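Metton Reading Mentors: progress report to the Clusel Fund, 20th April

We promised 267 families a weekly reading mentor. We have signed up all 267, and I would ask you not to be too impressed by that. Signing up is easy. Suha Smadi went through the attendance sheets and found 1,039 sessions logged, but many of them are a child's name and a tick, with no book listed and no time.

The reading scores are up slightly. I doubt we can claim the credit — the schools changed their own reading hour in the same term.
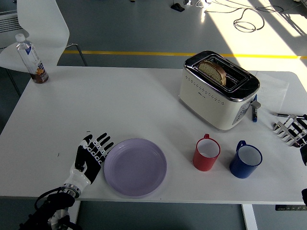

Spending and staff

We are under budget, mostly from two posts we filled late. Nayeli Echeverri wants to put the money into more books. I would sooner pay for a proper reading check in August, done by someone outside the project.

Ro-un Ahn has rewritten the session sheet. It now asks for a title and a page number, and 20 mentors are trying it. Early returns are mixed.

2 comments · 20 shares

We use cookies to improve your visit. Accept | Settings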